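The planner should be allowed to say no

Mon 1 August

Most bin picking stacks I have reviewed share one design decision that I think is wrong. The grasp planner always returns a grasp.

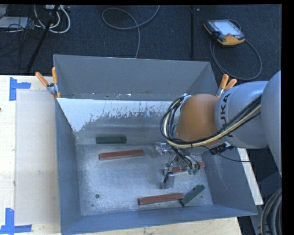
It returns the best candidate in a ranked list, the motion layer takes it as given, and whatever is wrong with it gets discovered by the force threshold. The score travels with the candidate as far as the log file and is then ignored. If the top score is 0.9 or 0.2, the arm does the same thing.

The usual defence is throughput. A failed attempt costs a few seconds, the part shifts, the next depth capture is different, and the system recovers by accident. I accept that this works in a deep bin of light parts, where there are always other candidates. It works badly near the end of a bin, when a handful of bars are left on bare metal and one of them is against a wall. The candidate set is small, the collision margins are small, and the depth data is at its worst. Bare scratched steel under overhead lighting gives you holes and phantom surfaces in the point cloud, and the segmentation fills them with whatever its training set suggests.

Genji Tamura and I went through the logs from the Keltis cell in February. Out of 360 attempts, 87 ended in a protective stop or an empty gripper. We replayed those through the planner offline. In most of them the second-ranked candidate scored within noise of the first, and the two differed mainly in approach angle. The planner had no preference worth the name, but its interface had no means of reporting that, so it picked.

What I would like is a planner whose return type includes refusal, with a reason code the layer above can act on. "No collision-free approach" and "pose ambiguous" are different conditions and should produce different behaviour. The first calls for a push or a regrasp. The second calls for another view, or a longer exposure, or a wait. Folding both into a low score throws away the one thing the planner knew.

Nahom Gebru has argued against this, and his argument is a fair one. A planner that can refuse will be tuned to refuse, because the perception team is judged on grasp success and refusals don't count against it. He saw this on Pretex, where the refusal rate crept up until the line operators were clearing bins by hand. My answer is to charge refusals to the same budget as failures, at a lower cost, and publish both figures. That is a metrics problem and I don't think it should be solved by keeping the interface dumb.

There is also a tooling cost. Our behaviour tree in Lorkora had 8 nodes that called the planner, and every one assumed success. Rewriting them took about 2 weeks, most of it spent on retry logic that had been copied between nodes and had drifted. Two of the copies disagreed on whether to re-home before a new capture. I would count finding that as a benefit, though it didn't feel like one at the time.

Giraldo's next planner release keeps the single-candidate call as the default and puts the status field behind an option. I think the default should go the other way. Integrators copy the first snippet in the manual, and the first snippet should make them handle the case where there is no grasp.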